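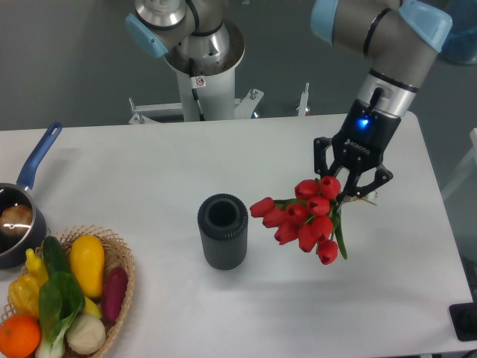

Red tulips over a white table.

The Tortoise Sitter

I said yes to the tortoise because Sanne Claeys asked me on the stairs while I was carrying shopping, and I'd have said yes to anything to get to my own front door. She was off to see her sister for 19 days. Jimness would be no bother, she said. He ate weeds, mostly, and slept a lot. I thought, well, I know men like that.

He came over in a washing-up bowl with a towel in it, along with a lamp, a bag of dandelion leaves and two pages of notes in green biro. Jimness was older than both of us, according to the notes. He didn't like being talked down to.

I should say I'm a dog person. I had Ogura for thirteen years, a daft brown lurcher who once ate a whole christening cake in Purton and slept it off under the vicar's car, and when he went I gave his bed to the charity shop the same afternoon so I couldn't change my mind. I hadn't had so much as a goldfish since. So there I was, crouched on the kitchen lino in June, saying "Hello, mate" to a shell.

Nothing happened. Nothing happened for two days, if you want to know! I rang Sanne and she laughed at me and said to give him a bath.

You haven't lived until you've bathed a tortoise. You run an inch of warm water, you lower him in, and out comes this neck, inch after inch of it, like an old man looking for his glasses. He drank. Then he did something in the water that I won't go into, and looked a lot happier for it.

After that we got on. I'd have my toast and he'd have his dandelions, and I'd tell him the headlines. He liked the patch of sun by the back door and he'd follow it along the wall all morning, and I caught myself moving the mop bucket so he'd have a clear run.

Then on the Sunday I left the back door open while I hung out the washing, and he went.

People think you can't lose a tortoise. You can. I looked under the hedge, in the drain, behind the bins. I went along Coltlow Lane in my slippers calling his name, which is a stupid thing to do as he'd never once answered to it. I got quite tearful, if I'm telling the truth, and I wasn't sure which animal I was crying over by then.

Mr Ebihara at the end house was doing his beans. Kazuhiro, his name is, though I'd only ever nodded at him. He heard me out and didn't laugh. He just put down his string and pointed at his lettuces.

Five of them, gone to stumps, and Jimness sat in the middle of the row with his eyes shut.

"I thought he was a stone," said Kazuhiro. "Then the stone had lunch."

I offered to pay for the lettuces and he wouldn't have it, so I made him a tea instead, and he asked about the lead still hanging on my hook by the door. I told him about the christening cake. He had to put his mug down.

Sanne came back on the Friday and carried Jimness home in his bowl. I kept the lamp till the morning, I said I'd forgotten it. I've got the number of the greyhound place on the fridge now, and I'm ringing them after the weekend.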